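About Halora

Halora started with a drawer that wouldn't open. Princess Tiongson was trying to get a robot arm to pull it, the handle kept slipping, and she stayed at it until the building was dark. By the end of that week she had a notebook full of ideas about handles, and most of them are still in the product we build now.

We make the Follow kit. It's a set of software, a bracket set and a box of practice parts that helps a robot arm learn to work with ordinary office and workshop furniture: drawers, cabinet doors, lids, pulls. You bring the arm, we bring the rest, and then we spend time with you getting it going (our favorite part, by far!).

What we work on

Furniture is a great teacher. Two filing cabinets from the same maker can have different pulls, different slides and a completely different feel when the drawer gets to the end of its run. A person adjusts without thinking. An arm has to be shown, and then shown again from another angle, and we love that moment when a motion that looked stiff at first starts to look easy.

Our test room is set up like a regular office on purpose. Metal cabinets, whiteboard, wall cupboards, a workbench. We rearrange it all the time. Some of our tasks use the fingers directly, and some give the arm a long rod to hold so we can work on reach and aim. 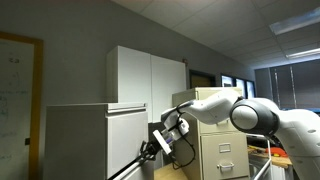 Do I need to buy a new arm to use Follow?
Most customers use the arm they already own. Send us the model and a photo of the wrist, and we'll tell you which bracket fits and whether you need the adapter plate.

The kit itself

Follow ships in one case. Inside are the brackets, the cables, the practice handles and a printed guide that Maribeth Pangilinan rewrote from the first page to the last in November. It's so much better now. The old one assumed you'd read our minds.

There are 11 starter tasks in the software. You begin with simple ones, such as moving to a spot just in front of a cabinet and holding there, and you build up to full pulls and pushes. Each task can be slowed down, paused or run one step at a time, and you can save your own versions next to ours.

The base kit is $3449 and includes a setup call and a year of updates. Schools pay less; write to us and we'll work it out. The practice handles wear out if you use them hard, so we sell them separately too – a bag of 100 assorted pulls and knobs, enough to keep a busy lab going for a good while.

Small boxes and big cabinets are different problems, and we test on both. A big cabinet mostly stays where it is. A small one may slide when you pull on it, so the arm has to learn a lighter touch, or you have to hold the thing down. We started with big ones and wish we'd begun with small ones sooner.

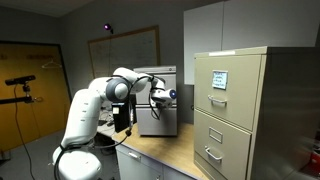
Follow test room: arm, gray metal box and beige filing cabinet.

Who we are

There are five of us. Princess leads the motion work. Maribeth looks after the guide, the training calls and anything with words in it. Jericho Sarmiento designs the brackets and will happily talk about screw sizes through lunch. Efren Yap writes most of the software. Sibusiso Mofokeng visits customers, sets up kits and comes back with long lists of things we should fix, and we do fix them, usually in the order he grumbles about them.

Before Halora, Efren and Jericho ran a repair shop called Agbayani, which is where they learned how things break. Our early cable mounts were terrible. The current ones leave slack where the wrist needs it, and they come off without tools.

From the test room

We keep a short log of what we're trying, and pieces of it end up on this page from time to time.
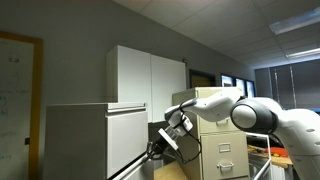
By Jericho Sarmiento
Test room notes, 13 Dec 2019

Rod work is back on the list. I like these tasks a lot because they're so unforgiving. With a short tool, a small error at the wrist is a small error at the tip. Put a long rod in the same fingers and that tiny error grows with every inch, so you learn very quickly how good your bracket is. I've gone over to a wider clamp face on the newest one and I'm really pleased with how it feels in the hand. Next up is a softer finger pad. I have two kinds on order and a bet with Efren over which one lasts longer.

We've logged over 1000 runs on the current bracket design, and the notes from all of them go to Kit owners who ask. Bad runs included. We learned the most from those anyway.

Working with us

We answer our own mail. If you're at the stage of wondering whether an arm could help in your lab or classroom, write and tell us what you'd like it to open, close, reach or move. A rough sketch is fine. We can try a similar setup in our room and send you the settings along with our notes, good and bad.

If you already have a kit, please keep sending your own tasks. The small-box starter task came from the team at Evex, who shared theirs with us after a long afternoon of trial and error, and it's now the one we open every training call with.

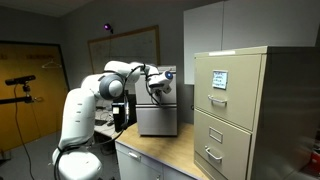
Sibusiso Mofokeng thinks we should go further and make the small-box task the very first one in the guide, ahead of the big cabinets, and he would like the slow speed switched on by default so that new users have time to see where the approach goes wrong. Maribeth is already moving the pages around. The new order will be in the next printing, and current owners can get the file from us by email as soon as it's ready.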